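Culledik is hiring: Packing and Stock Assistant (part-time)

Lelutwood site. Closing date for applications: 6 December 2021

Culledik sells snacks and dry groceries by mail to homes and small offices. We are looking for a packing and stock assistant to join the day team at Lelutwood. The job is 30 hours a week, mornings and early afternoons, with no night work. You do not need previous warehouse experience. Training takes place on site and is paid at the full rate.

What the job involves

Picking items from the shelves against a printed order sheet
Checking dates and setting aside damaged packets
Making up boxes, filling them and sealing them for the carrier
Putting away deliveries and telling the shift lead when a line is running low
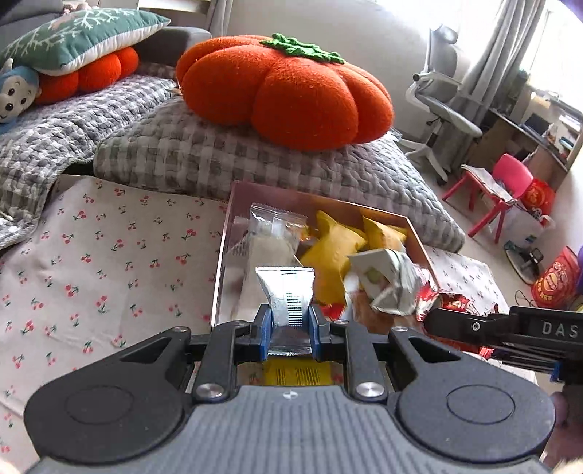
Most orders are small, and a normal day is 100 boxes across the team. It goes up before holidays - the busiest days reach 500, and everyone packs, including the office staff. You will be on your feet for most of the shift. Nothing you lift by hand will be over 30 pounds, and there are carts for the rest.

You will report to Surachet Noiphan, who runs the day shift. New starters work alongside another packer for the first 14 days and then take their own bench.

What we are looking for

Someone who reads labels carefully and does not mind repeating the same task
Reliable attendance
Basic written English for order sheets and stock notes
Able to start by March at the latest
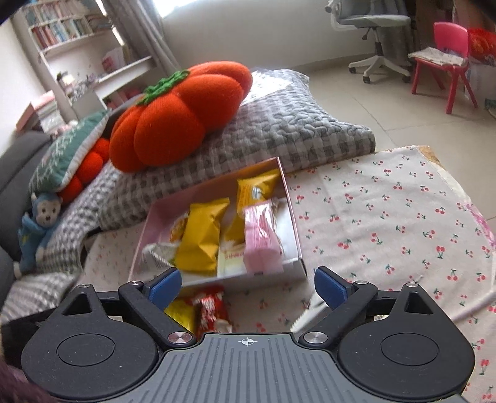

An open cardboard box on a patterned floor mat.

Pay and conditions

Hourly pay, paid every two weeks. Paid breaks, staff discount on all stock, and 14 days of paid vacation a year. Work shoes are provided after the first month. The Wattanapong Road bus stops outside the gate, and there is free parking behind the building.

How to apply

Send a resume or a short letter to Nisha Semwal at the Lelutwood office, or leave it at the front desk. Please include a phone number and the hours you can work. We will call people in for a short visit and a practice order - allow an hour. Applicants who asked about the job last year are welcome to apply again.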